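Célula Clomitz

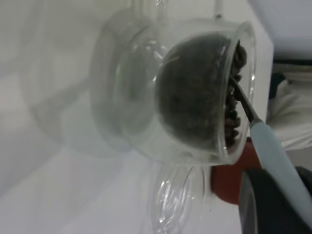

La célula Clomitz es un puesto robotizado de manipulación de alimentos a granel, instalado en el laboratorio de ensayos de la empresa Nurkavance, en la localidad de Okberg. Consta de un brazo articulado, una pinza de dos dedos, una cámara pequeña colocada junto a la muñeca y una mesa de trabajo de superficie blanca. Se utiliza para tareas con utensilios de mesa, en especial la recogida y el vertido de granos de café con una cuchara o un instrumento semejante. El presente artículo trata de su puesta en marcha, su mantenimiento y las reparaciones más frecuentes.

Historia

La célula fue montada por el grupo de Wenche Solheim, ingeniera de mantenimiento de Nurkavance, a partir de un brazo que antes servía en una línea de embalaje. La primera versión no tenía cámara en la muñeca, y la posición de los recipientes se introducía a mano. En febrero se añadió la cámara y se sustituyó el controlador original por el modelo Erdem 2, que sigue en servicio. La documentación interna conserva todavía el nombre antiguo, «puesto 103», y por este motivo aparecen las dos denominaciones en los registros de averías.

Preparación del puesto

La preparación comienza con la limpieza de la mesa. Los restos de grano se retiran con un cepillo seco; el uso de paños húmedos está permitido solamente con el brazo apagado. Después se comprueba que la base del robot no tiene juego y que el cable de la cámara hace una curva amplia hasta el antebrazo, sin quedar tirante en ninguna posición de la muñeca.

Los recipientes transparentes exigen una atención particular. El vidrio produce brillos y reflejos que el programa de visión puede confundir con un borde, y en los vasos de doble pared el contorno exterior no coincide con el del contenido. El manual de la célula recomienda fijar la altura del borde por contacto: la pinza, cerrada y vacía, baja a velocidad reducida hasta tocar una pieza de referencia, y el valor se guarda en el controlador. La cámara se emplea a continuación para localizar la superficie de los granos, que por su color oscuro se distingue bien sobre una mesa clara.

Ajuste de la pinza

La pinza sujeta el utensilio por el mango, con un dedo a cada lado. Un mango liso tiende a girar cuando la punta encuentra resistencia dentro de la masa de granos -- defecto que al principio se atribuyó, erróneamente, a la calibración de la muñeca. El ajuste se realiza en este orden:

1. Abrir la pinza por completo y limpiar las caras interiores de los dedos.
2. Colocar el mango y cerrar en modo manual.
3. Aumentar la fuerza de cierre de forma gradual, hasta que el utensilio no gire al empujar la punta con la mano.
4. Anotar el valor y repetir la prueba con el brazo inclinado.

Si el mango sigue girando, se cambian las almohadillas de los dos dedos al mismo tiempo. El cambio de una sola produce un agarre desigual y desplaza la punta hacia un lado.

Mantenimiento

El plan de mantenimiento se basa en ciclos, contados por el controlador. Un ciclo comprende la entrada del utensilio en el recipiente, la salida y el vertido. Cada 1000 ciclos se revisan los tornillos de la pinza y se verifica la posición de origen de todos los ejes. La lente de la cámara se limpia al inicio de cada turno, porque el polvo fino del café se deposita en ella y reduce el contraste.

El polvo entra también en las guías de los dedos. Durante el primer periodo de uso se aplicaba grasa común, que formaba con el polvo una pasta bastante dura; en la actualidad se emplea un lubricante seco. El primer juego de guías se sustituyó tras casi 516 horas de funcionamiento.

Averías frecuentes

La avería más repetida es la pérdida de la imagen durante los giros de la muñeca, debida al desgaste del conector. La reparación consiste en cortar el extremo dañado, montar un conector nuevo y volver a fijar la brida. Otra avería conocida es el error de sobrecarga al introducir la punta en los granos. Antes de modificar el límite de fuerza conviene comprobar el ángulo de entrada: con una trayectoria inclinada el esfuerzo suele ser menor que con una vertical.

Después de toda intervención en la muñeca se repite la calibración entre la cámara y la pinza, y la persona responsable firma el registro del puesto.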